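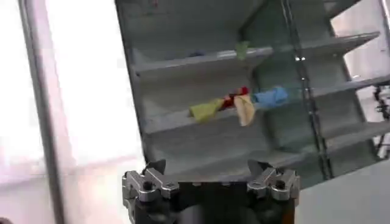
Scrap Shelf News from Sinddale Sewing Room

If you haven't been in since before the holidays, you're in for a treat, because the scrap shelf is up and running and it is already my favorite corner of the building!

Some background for newer members. For years our cloth leftovers lived in bags under the cutting table, and anyone who wanted a bit of red for a patch had to get down on the floor and dig. In December, Parvathi Mudaliar got tired of digging. She asked around, found a gray shelving unit at Dhillon that was going for 15 dollars, and had it in the Sewing Room by the end of the week. It's plain as can be, just gray ledges with a little raised lip at the front, and that is exactly why it works so well. Put a yellow-green piece next to a red one on all that gray and you want to start sewing on the spot.

I love how relaxed it is. Pieces get bunched up, rolled, draped over the lip with a corner hanging down (the beiges seem especially fond of drooping), and you can still see from across the room what there is to pick from. We talked about folding everything into tidy squares, and Azucena Villaseñor even brought in a folding board to try. It looked lovely for one afternoon. Then people stopped touching the shelf so they wouldn't spoil it! So the board has gone home and crumpled is officially fine.

A few things to know if you'd like to use it:

Take what you want. There is no sign-out sheet and no charge.

Anything bigger than a pillowcase goes in the yardage closet instead, please. We have 542 yards in there at last count, and it's all measured and tagged, so ask Azucena before you cut.

Leave clean pieces only. If it has pins in it, take them out first. (Parvathi has found two with her thumb so far.)

Small bits are welcome, right down to a scrap of green no bigger than a cookie. Our English paper piecing group goes through those like popcorn.

And people are making such good things! The Vala Street quilters pulled blues for a baby quilt and came back the next week for more. One of our beginners made her very first zipper pouch out of a light blue scrap and a maroon lining, and she was so pleased with it that she made four more for her cousins. Azucena is working on a table runner for the Skarnon Library raffle made entirely of shelf pieces, 135 of them, and the back is nearly as pretty as the front.

What we could use most right now is solid colors. Prints come in all the time, but plain reds, tans and greens are gone almost as soon as they land. If you have an old cotton shirt or a worn-out sheet in a good strong color, wash it, cut off the buttons and bring it by.

The next piecing night will be in the big room, with the irons on from six o'clock. Bring your own thimble if you're fussy about thimbles. I certainly am.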